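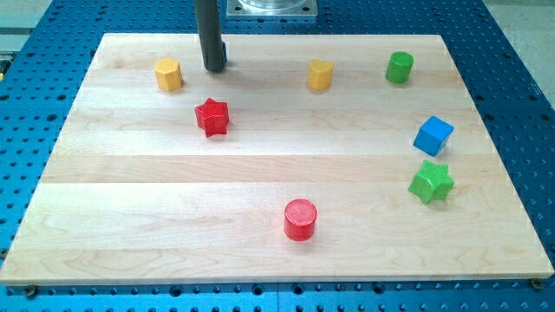

Papers > Tabletop Manipulation > Section 5

5.3 Failure case: rod contact during block pushing

Figure 4 shows the board and blocks used in all pushing runs. The rod is the only part of the arm meant to touch anything. Blocks are small painted wood, mixed shapes (stars, cylinders, a cube and so on), and the board sits on the perforated table.

The fault first came up in June, on the Levitz controller. Command was a plain sideways push, low speed. Instead of moving level the rod dropped 2 mm partway through the stroke, touched the board and kept going. No stop was raised. Contact force climbed to 70 N before the operator hit the button. Force limit in the config file was set well under that, so the limit was either not loaded or not checked. It was not checked. After a warm restart the Benjelloun driver reported the force channel as healthy but passed along the last value from before the restart, and the safety check was happy with a frozen number.

We went back thru the logs. Of 900 pushes recorded before the fix, 99 were run after a warm restart and so had no working force limit. Most of those ended fine. Star blocks were worse than the others: the rod tends to catch between two points, the block turns, and the planner corrects by pushing harder. Cylinders just slide or tip. We did not look at the heart or hexagon seperately.

Height drop is a different bug. Table height was stored once at calibration and the Zestero planner rounded it. Small error, bad near the board surface.

Fixes so far: warm restart disabled, force reading must change within a short window or the arm stops, rod height checked against the board before each session. Hands stay off the table while the arm is enabled, also for resetting blocks. That rule existed before but was not enforced by anything. A door switch is on order.

Runs with the stale force channel are left out of the results in Section 6.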